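Print this page | E-mail this page

FETPORT, 17 April 2022. Pludbridge, the household automation company, today published the results of a yearlong review of whether machines can take on everyday chores in homes and small shops. The review finds that simple, repeated jobs are within reach, while most mixed chores still need a person close by.

The company tested 12 chores, among them clearing a table, folding towels, sorting cutlery and restocking a low shelf. In 374 trials of table clearing, 368 were completed without help. Towel folding fell well short of that mark, and no machine in the review folded a fitted sheet to the standard set by the testers.

"Customers ask us when they can stop doing the dishes," said Saskia Fairweather, chief executive of Pludbridge. "We owe them a plain answer. For a full kitchen at the end of the day, we are not there yet."

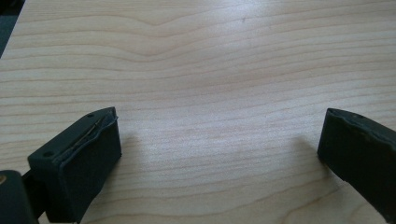 Work on picking up thin and flat items will continue through June under Gonçalo Henriques, head of testing. Coins, playing cards and single sheets of paper remain among the hardest things for a two-fingered gripper to lift from a tabletop.

Pludbridge will offer the full report to retailers and housing providers on request. Press inquiries should be directed to Bimla Dixit at the Fetport office.

This site uses cookies. By continuing to browse, you agree to our use of cookies.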